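Re: [chores] Are we there yet with kitchens?
From: Amra Hoxha
Time: 9:40 pm 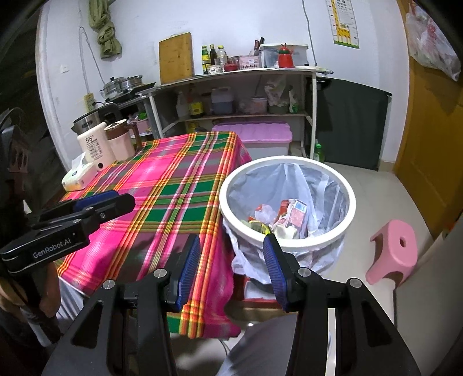
Kitchen with the two hand-held grippers, table and trash bin to the front.

On the August thread, Kälin wrote:
> The Zallska arm has done 821 pick and place runs on our bench
> and dropped the part in 3 of them. I don't see why clearing a
> table at home should be any harder. Same motion, softer objects.

I don't think it is the same motion. Your bench has one part in one tray. Look at the table and the bin. There is a bottle, a tissue pack and a cup-shaped container on a plaid cloth that hangs over the front edge. Drag something across it and you may take the cloth along.

Then the trash. The bag spills over the rim of the bin and there is a heap inside. To take it out you have to gather a thin, see-through bag, close it and lift it clear. I have yet to see an arm do that twice in a row without help.

We went through 740 recordings of people doing chores with hand-held grippers. Picking up bottles looks good. Bags and cloth are where people slow down and try again, and those are people – a trained policy does worse.

So my answer for shop floors is yes, for some jobs. For kitchens, not yet. I would want over 2000 runs in homes that differ from each other before I believed a number like yours.

Does anyone on the Drudano side have results with trash bags? Failed runs are fine too.

Amra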